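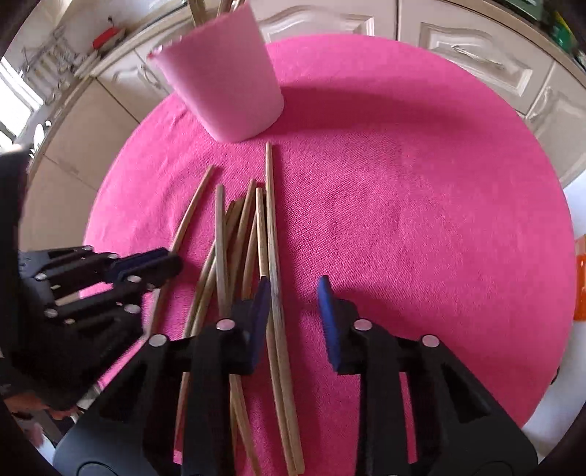 Home Diary Archive Workshop Notes Contact

Diary > Workshop > Sticks and Splints

Aug 14, 2018
By Maarja Strazds

Sorting day. The thin curved sticks have been mixed together in the pink bucket since July, when I emptied the two shelf boxes into it to free them up for hardware. I put off separating them until now.

Setup was the same as for beads: round pink mat on the table, bucket standing at the far side, work toward the near edge. The fuzzy surface stops the sticks from rolling. On the bare tabletop a curved stick rocks and turns each time its neighbor is moved, and half the time goes into putting things back. The mat also gives decent contrast. Pale tan on pink is easy to read, and the darker edges show up well enough that a split can be found without the lamp.

Procedure, for when I have forgotten it again:

Take a small bundle out of the bucket. Spread it on the mat. Let the sticks cross, there is no point lining them up at this stage. Remove the longest first, lifting it straight up – pulling it sideways drags the rest along. Then the ones lying on top. Whatever is left can be picked up in any order.

Length is checked against the 30 cm rule. Anything over goes to the long tray. Anything under goes to the short tray unless the curve is too strong, in which case it goes in the envelope for Chie Onishi, who wants bent ones for the handles on her lantern project. She asked for a gentle arc with no twist. I test for twist by laying the stick on the rule and pressing one end. If the other end lifts and leans to one side, it is rejected.

The first bundles went slowly. I was measuring every stick at both ends, which is unnecessary. After that I measured only the doubtful ones and the pace improved.

Final count 322. The notebook said 7 more than that, but the notebook entry is from before the Ukberg frame was built and I did not record what the frame used. I have corrected the figure and left the old one crossed out.

Problems noted. The glossy edges pick up lint from the mat. A dry brush takes it off, a cloth makes it worse. Three sticks had hairline splits near the tip and were cut down for plant labels. The bucket is too narrow for this stock in any case – the sticks stand up well past the rim, and if they are all leaning the same way it wants to tip. The long tray is better for storage and the bucket can go back to holding brushes.

Chie called at lunch about quantities. She will take the whole envelope and come back for more if the Watach lantern needs a second ring. Told her Thursday.

Still to do: label the trays, shake out the mat, order sandpaper. The short tray needs a divider.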